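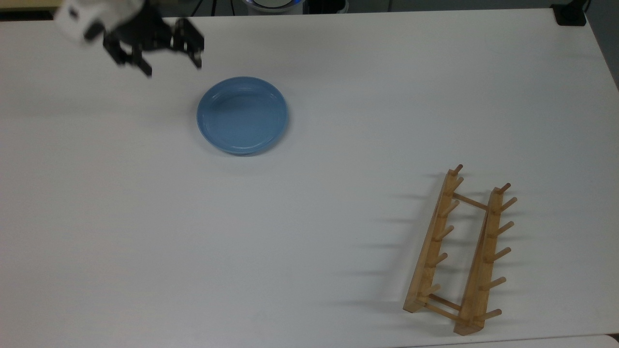 Dagdag drawing and print project: report for October

Dear Maribeth Ambrosio,

We have now finished 133 of the 200 lino prints for the Brakeswood calendar. Nhung Lương drew the bird pages again in ink, as the pencil lines were too grey when printed.

Spending to date is $948, mostly for paper and two rollers. The blue ink is still late – Alfredo Soriano has asked the supplier for a new delivery date.

Next month we colour the covers by hand and start the binding.

Kind regards,
Svend Skov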